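Drirkemdale Wheelers forum > Training and health > Sweat test, anyone had one?

gelley_grinder
October 29, 2019
I had one of those sweat tests done in June, the kind where they stick a patch on your arm, put you on a turbo and later post you a booklet about salt. Wilma De Graaf at the Trullow clinic did mine. I'd been cramping on every long ride for two years and had run out of things to blame. Saddle height, shoes, my mother's side of the family.

The booklet says I lose a lot of sodium and should drink a salty mix the night before anything over three hours, then a bottle an hour on the bike. I've followed it to the letter. It tastes like licking a harbour.
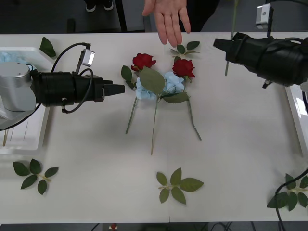 Flowers on the table, an arm on either side.

Results so far: I did the 118 km Gelley loop with no cramp until the last climb, when both calves went at once and I had to get off and lean on a gate. Previously I'd have been on the gate by 72. So that's progress, of a sort.

trullow_tom
How much did it set you back?

gelley_grinder
More than a chain, less than a wheel. I told my wife it was a chain. 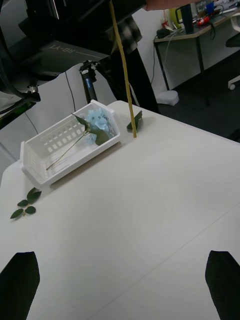
Jolien Jacobs
I had the same test and got nowhere with it. Followed the plan for ten weeks, cramped exactly as before, and was thirsty all night into the bargain. What sorted me out was riding slower for the first hour. Free of charge, too.

gelley_grinder
Did you do the night-before drink as well, or only the bottles?

Jolien Jacobs
Both. I was up at three in the morning drinking from the bathroom tap like a horse.

oldsteelframe
Cramp is tired legs. Always has been. You go harder than you've trained for and they complain. I've ridden for 48 years on water and a cheese roll and I cramp when I've been showing off.

gelley_grinder
The cheese roll is where your salt is coming from, to be fair.

oldsteelframe
Then I've been ahead of the science since 1971.

pedalpusher_groen
I don't think you can write it off like that. Some people come home with white tide marks all over their jersey and some don't, and it would be odd if they all needed the same bottle. My own test came out low and I stopped buying tablets, so it's paid for itself. Did anyone get theirs done twice? I'd like to know if the number is the same in winter.

gelley_grinder
Once only. I did ask about winter and was told it can shift with heat and fitness, and that a second test was available at almost the same price. I bet it was.

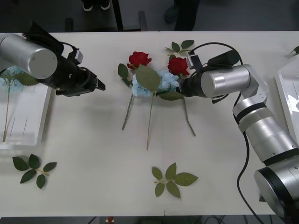

Anyway, I've changed two other things since June, which I should own up to before Jolien does. I've lost a bit of weight and I've been doing calf raises on the stairs while the kettle boils. So if the cramps have eased I can't swear it was the salt. I'd only say that I feel less wrung out afterwards and no longer fall asleep in my dinner.

Jolien Jacobs
Calf raises! You've buried that nicely. That's your answer -- the drink is just there to make you feel looked after.

gelley_grinder
I like feeling looked after.

trullow_tom
Could you stop the drink for a month and keep the stairs?

gelley_grinder
I could. There's the hill ride out of Drirkemdale coming up though and I'd sooner not find out on that. After it, maybe.
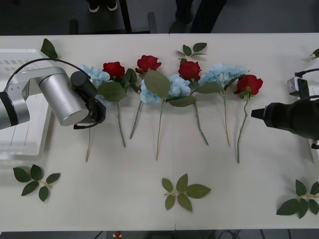
Red roses and pale blue hydrangeas in a row.

pedalpusher_groen
Do the drink but leave off the night-before one. That was the bit that bloated me. And have your blood pressure checked if you're going to keep it up all year, the nurse will do it in two minutes.

oldsteelframe
Or have a cheese roll.

gelley_grinder
Nurse booked. Cheese bought. Will report back after the hills.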